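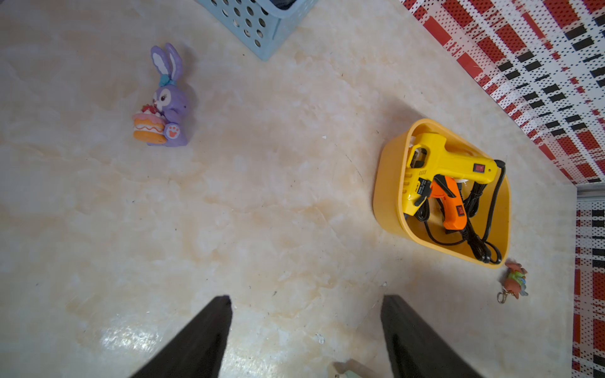 **Justunell review meeting, minutes**
January 31, 2025, upstairs room, Nenberg

Present: Yi-chun Lui, Amirul Latuheru, me (taking notes, so blame me for the spelling), and most of the packing side of Ragab. Birkano joined by phone for the middle part and then hung up so we could talk.

**1. Last meeting's notes**

Passed with one fix. I had written that Birkano would pay for shipping the kit back if we don't keep it. What they offered was to arrange the shipping, and we pay. Yi-chun caught that one, thank goodness. I've changed it in the shared copy.

**2. What we're deciding**

I'll repeat this for people who missed the first round. Justunell is the two-arm bench kit from Birkano, and they rent it to small shops like ours with the software and phone support included. The price is $600 a month. The trial runs until the end of the rental period we already paid for, and then we either sign for nine months or box it up. There isn't a month-to-month option, which I asked about twice (once nicely).

What we'd want it for is the returns table. A customer sends back a craft kit, somebody opens the carton, and every loose thing in it has to be sorted and put where it belongs. It's slow and dull and it eats up our mornings. Amirul said he'd hand that table over tomorrow if he trusted the thing, and he doesn't yet. So that was the tone of the meeting.

**3. Amirul's report on picking**

Amirul has spent more time with the kit than the rest of us put together, and he brought a page of notes, which I've boiled down.

- Chunky items with a clear handle or grip go well. He's happy with those.
- Cords are still the trouble. If a cord is looped over another item, the arm can get a fine hold on the tool and then bring half the table along with it.
- Small, flat things take more tries. He thinks the fingers are too blunt for keychain-size pieces and wants to try the narrow set from the Birkano catalog.
- Soft toys and cloth are fine to pick up, but where they land is another story.

We got into a long side talk about cords. Yi-chun thinks we should wrap and tie every cord before anything goes on the bench. Amirul's answer was that if a person is already there tying cords, that person could have put the glue gun away by then. I have to say I'm with Amirul, but I wrote down both. Birkano's suggestion, when we got them on the phone, was to teach it cords as a separate job: straighten first, then pick. They'd send us a sample setup to start from. Amirul will try that and time it against a person doing the same box.

**4. The wrist cameras**

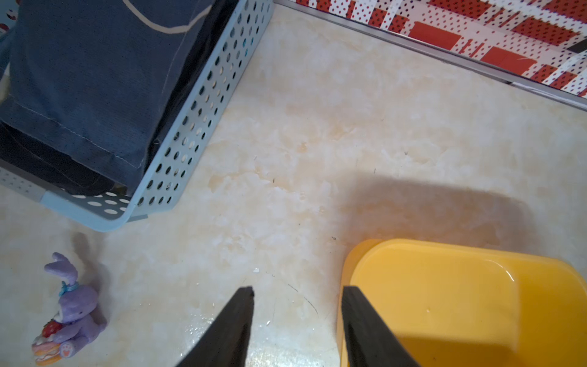 Yi-chun went through the wrist camera views, because the extra camera on each arm is a big part of what we're paying for and she wanted to know if we really use it. Her answer is that we do, and a lot. The overhead view is good for finding things, but up close you need to see the fingers against the item. She had one view up on the big screen where the right finger sits over the side of the yellow container, just in front of the rim, with open tabletop between the two fingers, and she used it to talk about how we label reach. A new person might mark that as the arm going for the container, when all the picture tells you is that one is in front of the other. The same view has the purple bunny down in the lower left corner, on its back with its strawberry, and the folded navy cloth in the light blue basket, and she'd like both kinds of thing (the lying-down toy and the already-in-the-basket item) to have their own labels. Right now everybody makes up their own words. I've been writing "flopped," which I now understand is not a category.

Decision: Yi-chun will write a one-page label guide. Short words, no more than one page, and it gets taped up next to the screen. I promised to retire "flopped."

She also brought up the shine on the tabletop. Glare can throw off the close view, and she'd like to borrow a matte mat from the photo corner and run the same box on both surfaces. No objections. Please bring the mat back when you're done with it, though – the photo corner has long memories.

**5. Phone call with Birkano**

They were friendly and on time. I'll give the main points and skip the hellos.

*Training.* They include 40 hours of setup help with the nine-month plan. We can spread those out and don't have to use them all in the first month, which was my worry. Remote help counts against the hours, but the regular support line doesn't. I asked them to put that last bit in writing and they said they would.

*Parts.* Fingers and cables are treated as wear items and we pay for them. Motors and joints are covered unless we did something silly. Yi-chun asked what counts as silly, and we had a good laugh, and then they agreed to send a list, so it was worth asking.

*Recordings.* Everything recorded on our bench belongs to us. They can look at it only when we open a support ticket and tick the box to share it. Amirul wants the box unticked as the default. They weren't sure whether that's how it ships and will check.

*Updates.* They push software updates overnight. We said we'd like a way to hold one back if we're in the middle of a batch. They have that, it's in the settings, and none of us had found it. Fair enough.

*Moving it.* If we move the kit to the other side of the building, it has to be lined up again, and that's a half-day job with their help on the line. So let's pick the spot once, please.

**6. Where it would live**

There's a good case for the back wall near the returns shelves, and there's a good case for leaving it right where it is. The back wall is closer to the cartons. The current spot is closer to the people who know how to run it. I was all for the back wall until Amirul pointed out that the outlet there is shared with the label printer and the big tape machine, and we all remember what happened before the holidays.

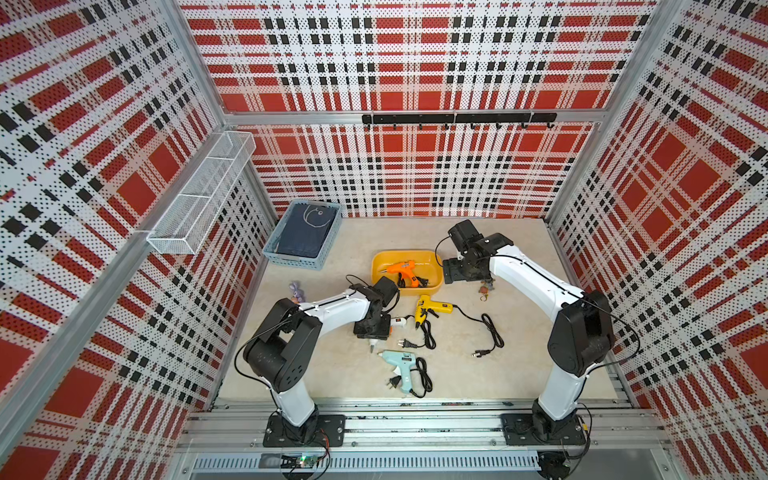 Can one person run the kit alone for a whole morning?

Birkano says one trained person can, as long as somebody else in the building knows how to stop it. For us that means training at least two people per shift before we let anyone work on it solo, and Amirul wants that as a house rule whatever the plan says. We agreed, and I'll add it to the shop rules under machines.

Back to the location. We left it open. Yi-chun will ask the landlord about a second outlet on the back wall and what it would cost. If it's a big number, the kit stays put and we move the cartons over on a cart, like grown-ups.

**7. Is it worth the money?**

This took up the most time, so bear with me.

Amirul's view is that it isn't worth it at today's speed. He was pretty plain about it. For the mixed boxes with cords in them, a person is quicker, and the person doesn't need a label guide. He does think it'll get better with more practice runs recorded, and he likes working with it, which I was glad to hear because he was our grumpiest voter in the first meeting.

Yi-chun looks at it the other way around. She says returns is the job that people swap out of whenever they can, so the fair comparison is with how long the boxes sit there waiting. If the arms can chip away at the easy ones, the pile goes down even if each box takes longer. She'd start with boxes that have no cords at all and leave the rest to us.

I'm somewhere in the middle, leaning toward her. I like the idea of starting easy! I'm less sure about nine months. I asked whether Birkano would do a shorter first term at a higher rate, and they said they'd need to ask. The packing side mostly wanted to know if anyone's hours change. They don't. I said so in the meeting and I'm putting it here as well so it's on paper.

We took a show of hands on signing right now. Seven said wait and the rest said sign, so we're waiting. The plan is to finish the trial with the no-cord boxes, get the written answers, and vote again when we have real timings in front of us.

**8. Odds and ends**

- The practice items are not free samples. Please don't take them home, and please don't add your own unless you tell Yi-chun, as she has to add them to the list.
- Glue guns on the bench stay unplugged, always. They're there to be picked up and put down, and nothing else.
- The stool with the bad wheel has moved to this room. I sat on it. Somebody please fix it or throw it out.
- Snacks stay on the far side of the room from the bench. The cameras pick up crumbs and then somebody has to wipe down and start over.

**9. Who's doing what**

- Amirul: cord test using Birkano's sample setup, timed against a person. Order one pair of narrow fingers.
- Yi-chun: label guide, matte mat test, call the landlord about the outlet.
- Me: chase Birkano for the written answers on support hours, the wear list, the sharing box and the shorter term. Update the shop rules.
- Packing side: set aside returns with no cords in a separate stack by the door, marked so that no one tapes them up by mistake.

Next meeting is when the timings are in. I'll send a note around with the time, and I'll book the downstairs room if it's free, as the heat up here was a bit much by item 5.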